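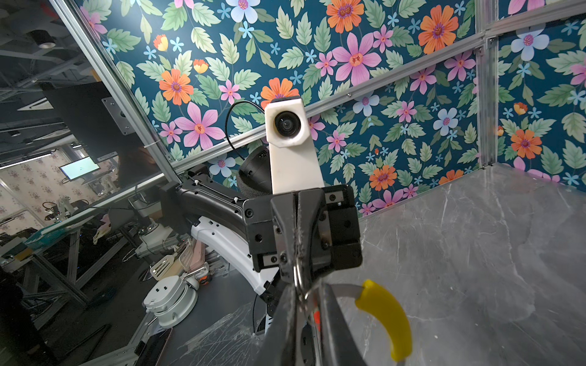 Section 7: Passing small items between arms

Okay, the fiddly one! I've had my Tidinel pair on kitchen chores since December, and hanging up utensils is still where I lose the most time.

1. Run both arms to the home pose and check the cables have slack.
2. Set grip force to 20 for anything thin (rings, wire, hooks).
3. Close the giving arm first, then bring the other one in slowly.
4. Wait 3 seconds before you let go.

Note: scuffed fingertips slip more on metal. Mine got a lot worse well before 1,000 cycles, so have spares handy.

Caution: keep your own fingers out of there while the arms are live.

Can it do the dishes yet? Nah, mate. It'll hand over a whisk on a good day.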